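홈 > 운영 > 설비 > 셀 정비 회의록
인쇄하기 | 이메일로 보내기

주방 보조 로봇 셀 정비 회의록

일시: 2025년 2월 2일
장소: Matholm 2층 작은 회의실(큰 회의실은 프로젝터가 또 예약되어 있었음)
참석: Kourosh Esfahani(진행), Iresha Nanayakkara(기구), Mizanur Howlader(제어), Tharushi Howlader(시험 운영)
불참: Grigore Sandu(Gamage 납품 건으로 외근, 의견은 메일로 받음)
기록: Tharushi Howlader

성이 같은 참석자가 둘이라 아래에서는 모두 이름으로 적는다. 지난 회의록에서 "Howlader가 Howlader에게 이의를 제기함"이라고 썼다가 문의를 여러 통 받았다.

1. 지난 회의 조치 사항 확인

손목 케이블 교체는 완료. Iresha가 여유 길이를 늘려서 다시 묶었고, 손목을 끝까지 돌려도 피복이 당기지 않는다. 케이블 타이는 재사용하지 않기로 지난번에 합의했는데 서랍에서 한 번 쓴 타이가 한 움큼 나왔다. 가져다 놓은 사람은 밝혀지지 않았고, 밝히려는 노력도 없었다.

바퀴 베이스 고정 장치 점검은 미완료. Mizanur가 한쪽만 보고 부품을 기다리는 중이다. 부품은 10월에 주문한 것인데 주문서에는 "긴급"이라고 적혀 있다.

점검표 양식 통일은 이번에도 다음으로 넘김. 현재 쓰는 양식은 세 종류이며, 통일안을 논의하다가 네 번째가 생길 뻔했다.

2. 헤드 카메라 재보정

지난주 충돌 정지 이후 헤드의 기울기 값이 틀어진 것으로 의심되어 Mizanur가 다시 보정했다. 충돌이라고 해도 문손잡이에 팔꿈치를 살짝 댄 정도인데, 로그에는 꽤 비장하게 기록되어 있다. 보정판 촬영은 200장을 목표로 했고 흐린 것을 빼고 172장을 썼다. Kourosh가 나머지는 왜 흐렸느냐고 물었고, Mizanur는 헤드가 멈추기 전에 셔터가 나갔다고 답했다. 대기 시간을 늘리면 해결되지만 촬영 전체가 길어진다. 점심시간에 돌리기로 함.

보정 뒤 작업대 모서리와 냉장고 문 윗선을 기준으로 위치를 맞춰 보았다. 작업대 쪽은 문제없음. 냉장고 쪽은 두 가지가 걸린다. 은회색 문 표면의 반사 때문에 깊이 값이 군데군데 빠지고, 흰 벽은 특징점이라 할 만한 것이 없다. Iresha는 벽에 표식을 붙이자고 했고 Kourosh는 실제 가정집 벽에는 표식이 없다고 했다. 양쪽 다 옳아서 논의가 길어졌다. 결론은 보정할 때만 붙였다가 떼는 것. 떼는 일은 점검표에 넣는다(어느 양식에 넣을지는 1번 안건 참조).

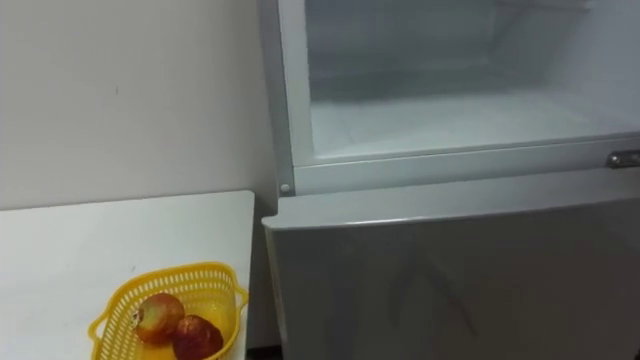

헤드 기본 자세도 정했다. 지금까지는 운전자마다 시작 각도가 달라서 같은 작업을 해도 기록끼리 비교가 되지 않았다. 앞으로는 작업대 앞쪽의 바구니와 냉장고 문 윗부분이 한 화면에 들어오는 각도를 시작 자세로 한다. 바구니가 화면 아래에서 조금 잘리는 것은 허용. 다 넣으려고 고개를 더 숙이면 냉동칸 안쪽이 안 보인다. Tharushi는 허용 범위를 숫자로 적어 달라고 요청했고, Mizanur가 보정 파일 주석에 적기로 했다. 주석 말고 점검표에 적어 달라고 다시 요청했고, 둘 다 적기로 했다.

냉동칸 안쪽 벽은 전부 희끄무레해서 노출을 자동으로 두면 밝은 쪽에 끌려간다. 노출은 고정값으로 바꾼다. Grigore는 메일에서 자동 노출을 유지하자는 의견이었으나 근거가 "예전에 잘 됐음" 한 줄이어서 보류함. 본인이 돌아오면 반론할 기회를 준다.

3. 그리퍼 패드 마모

양파를 집어 옮기는 반복 작업에서 오른쪽 그리퍼의 미끄러짐이 늘었다. 껍질 부스러기가 패드 홈에 끼는 것이 주된 원인으로 보인다. Iresha가 패드를 떼어 돌려 보여 주었고, 참석자 전원이 양파 냄새가 난다는 데 이견이 없었다.

현재 쓰는 패드는 Hokico 제품이고, Cloltside에서 받은 견본은 홈이 얕아 닦기가 쉽다. 대신 마른 껍질 위에서 잡는 힘이 조금 떨어지는 느낌이라고 한다. "느낌"을 회의록에 적어도 되느냐는 질문이 있었고, 적되 따옴표를 치기로 했다.

결정: 왼쪽은 기존 패드, 오른쪽은 견본으로 달고 같은 작업을 돌려 비교한다. 파지력은 최대치의 70퍼센트까지만 올린다. 그 이상은 양파가 견디지 못하며, 이 점은 이미 충분히 검증되었고 그날 바닥 청소는 기록자가 했다.

패드 청소는 작업을 시작하기 전과 마친 후 하루 2회로 정함. 마른 솔로 홈을 먼저 털고, 물기를 꼭 짠 천으로 닦고, 완전히 마른 뒤에 장착한다. 알코올은 쓰지 않는다. 토크 드라이버는 공구함 맨 위 칸에 둔다. 맨 위 칸은 위에서 첫 번째 칸을 말한다.

4. 냉장고 문 작업 구간의 속도 제한

문 윗선이 앞으로 나와 있어서 손목이 아래에서 위로 올라올 때 여유가 적다. Mizanur가 충돌 모델의 문을 납작한 상자로 넣어 두었던 것이 확인되었다. 본인은 "처음에는 다들 상자로 시작한다"고 했고 반박은 없었다. 둥글게 나온 부분을 반영해 모델을 고치고, 고칠 때까지 이 구간 속도를 낮춘다. 낮춘 속도로는 시험 운영 일정이 밀린다고 Tharushi가 말했다. Kourosh는 문을 새로 사는 것보다는 빠르다고 했다. 일정 조정안은 Tharushi가 올린다.

냉동칸은 작업 전에 성에 상태를 눈으로 확인한다. 두꺼워지면 벽까지의 거리가 달라지는데, 거리 센서는 성에와 벽을 구분해 줄 만큼 친절하지 않다. 성에 제거는 냉장고 전원을 내리고 사람이 한다. 로봇에게 시켜 보자는 제안이 있었으나 안건으로 채택되지 않았다. 제안자는 이름을 빼 달라고 했다.

5. 비상 정지 버튼 위치

무선 비상 정지 버튼이 지난 두 차례 시험에서 운전자 주머니에 있었다. 규정은 손에 들고 있는 것이다. 주머니에 넣으면 두 손이 자유롭다는 의견이 있었는데, 규정의 취지가 바로 한 손을 못 쓰게 하는 데 있다는 설명으로 정리됨. 손목 끈을 달기로 하고 구매는 Iresha가 맡는다. 배터리 잔량 확인은 시작 점검의 첫 줄로 옮긴다.

6. 기타

작업대에 개인 컵을 두지 말 것. 로봇은 컵의 주인을 가리지 않고 인식 목록에 올린다.

시험용 양파가 줄어든다는 보고가 있었다. 마모로 인한 폐기분을 빼도 수가 맞지 않는다. 탕비실 쪽에서 카레 냄새가 났다는 진술은 회의록에 남기되 조사하지 않는다.

조치 사항

- 보정용 벽 표식 제작, 탈거 항목 추가: Iresha
- 시작 자세 허용 범위를 주석과 점검표에 기재: Mizanur
- 노출 고정값 적용, Grigore 복귀 후 재논의: Mizanur
- 좌우 패드 비교 운전 및 결과 표: Tharushi
- 문 충돌 모델 수정, 수정 전까지 저속 운전: Mizanur
- 비상 정지 버튼 손목 끈 구매: Iresha
- 베이스 고정 장치 부품 독촉: Kourosh
- 점검표 양식 통일: 담당 미정

Mizanur가 조치 사항이 자기에게 몰렸다고 의견을 냈고, Kourosh가 양식 통일을 대신 맡겠느냐고 묻자 의견을 철회했다.

다음 회의는 비교 운전 결과가 나온 뒤 메일로 공지한다.

분류: 설비 정비 > 서비스 로봇 | 태그: 헤드 보정, 그리퍼 패드, 냉장고 작업, 회의록
인쇄하기 | 이메일로 보내기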